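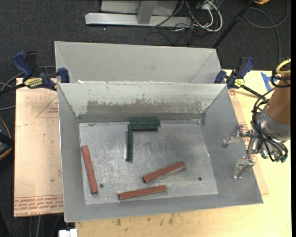

Late pickup fee doubles at Kabbaj day care centers, parents get one month's notice

FALHOLM - Parents who show up after closing time at the city's Kabbaj day care centers will pay $60 starting in September, up from $30 now. The company put the change in an email sent to families early this morning. No meeting beforehand, no survey.

The new fee applies at all 3 Falholm locations: Lonent Road, the Mill Street building and the one behind the old Dunasska furniture store. Between them they have 449 children enrolled, according to the company. Closing time stays at 6 p.m.

Under the old rule parents had a grace period until 6:10. That's gone too. Fee kicks in at 6:01, by the clock at the front desk and not by anybody's phone, the email says.

"I read it standing in the parking lot and I went right back in and asked if it was a typo," said Hidayah Sembiring, whose two sons go to Lonent Road. She works at a dental billing office on the far side of the river. Her shift ends at 5:15. On a good evening she makes it with time to spare. On a bad one she does not, and the bridge work has meant a lot of bad ones since spring.

Does the fee get charged once per family or once per child? The email doesn't say. Sembiring asked at the desk and was told someone would get back to her. As of this afternoon no one had.

Kabbaj's regional manager, Ilham Tawfik, said by phone that it will be per family. He said a corrected email is going out.

"We should have been clearer on that, it's a fair complaint," Tawfik said. "But the fee itself, we've needed to do this for a while."

His reasoning goes like this. State rules require two staff members in the building as long as one child is there. When a parent is late, two people stay late, and both are paid overtime. Tawfik said the current fee doesn't cover it once the wait goes past a few minutes. He also said the centers have lost staff over the issue, people with kids of their own to pick up somewhere else. He would not say how many had left.

Asked how often parents are late, he said it varies a lot by building, and that Mill Street is the worst. It is also the closest to the bridge.

About that bridge. One lane each way since April, with flaggers at rush hour and a light at the east end that lets through what seems like four cars. The city's public works office said this afternoon the job is on schedule and that both lanes should be back before winter. Should be. Earlier this year the word was end of summer. A spokeswoman said the utility lines under the west approach were not where the drawings had them.

City buses use the same bridge. The number 3 is the only route that stops within walking distance of Lonent Road, and riders say it has been running late most evenings. The transit office said it has no plans to change the timetable while the work is going on.

Parents interviewed outside Mill Street this evening were split, more than you might expect. Several said sixty dollars was steep but that they understood it. One father, who did not want his name used, said he had been late exactly once in two years and was embarassed about it for a week. A woman loading a stroller into a hatchback said the people who work there are worn out and if the money goes to them, fine.

Does it go to them? Partly, Tawfik said. Staff who stay late get their overtime as before. The rest goes into the general budget. Nothing in the new policy sets aside a share for workers.

A teacher at one of the centers, who asked not to be named because she isn't cleared to talk to reporters, said she would rather have the ten minute grace period back. "Those ten minutes, we're wiping down tables anyway, putting the toys away," she said. "It's the six-forty pickups. Charge for that." She said there are maybe a couple of families who are late as a habit, everyone at work knows who, and a higher fee won't change it. They'll just pay.

Her other worry is drivers in a hurry. The Mill Street lot has one entrance, no sidewalk on the left side and kids walking out to cars at 5:55.

Other day care in town is hard to come by. The two church programs close at 5:30. The home day cares that answered our calls today all had waiting lists, one of them into next year. So families who don't like the fee don't have many places to go, and Sembiring said that is what bothers her most.

"They know we can't leave," she said. "Where am I going to go?"

She has started a letter asking Kabbaj to keep the grace period until both bridge lanes open. By pickup time tonight it was on a clipboard by the Lonent Road gate, with a pen on a string. She plans to take it to the other two buildings as well. She is not asking for the fee to go back down, she said, she figures that one's lost.

Tawfik said he had not seen the letter but would read it. Pressed on weather the grace period could come back, he said he could not promise anything tonight and that the decision would not be his alone. Kabbaj's main office did not return a call or two emails.

There are some exceptions in the policy, farther down in the email where a lot of people may have missed them. A parent who calls before 5:45 to say they are stuck gets the charge waived, once per calendar year. Medical emergencies are waived with a note. Weather closings on the highway count. Bridge delays are not mentioned either way.

Families can also add a backup pickup person at no charge. That takes a signed form and a copy of the person's ID, turned in at the front desk. It can't be done over the phone. Forms take two business days to go through, so anyone who wants a neighbor or grandparent on the list before the change should get it in by the end of the month.

Monthly tuition is not going up, at least not with this notice. Rates are normally reviewed in January.

The city council has no say over day care fees but the bridge is on its agenda for the next meeting, 7 p.m. at the Falholm town hall, second floor. Public comment comes first. Sign-up sheet is by the door.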